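Let the Robotics Club Fold Laundry

Every spring the parents at our school ask when the robotics club will build something exciting. By exciting they mean a machine that throws balls, or better, one that rams another machine. This year the club picked cloth. Attendance at the open house in May suffered accordingly.

I advise the club with Lungile Zwane, and I voted for the ball thrower. I was wrong, and I'd like some credit for saying so in print. A ball is the same ball on Friday as it was on Thursday. A rag has other plans - pick it up by one corner and you've got a new shape and a new problem. The students set themselves 100 grasps by hand before writing a line of code, and by the third afternoon they were arguing about friction without being asked.
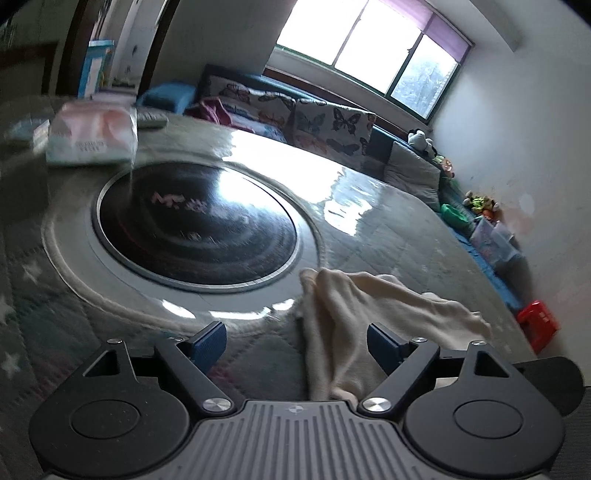
What the trophy case wants

The regional contest has no category for cloth. It does have an entry fee of $260 and a rule book that devotes a whole page to bumper height. Lungile thinks we should go anyway and enter nothing. I think we should spend the money on finger pads and a pile of dish towels.

Schools like a robot that wins in 3 minutes with music playing. Fine. But a kid who has spent a semester losing to a washcloth knows something about machines, and about washcloths, and I'd hire that kid first.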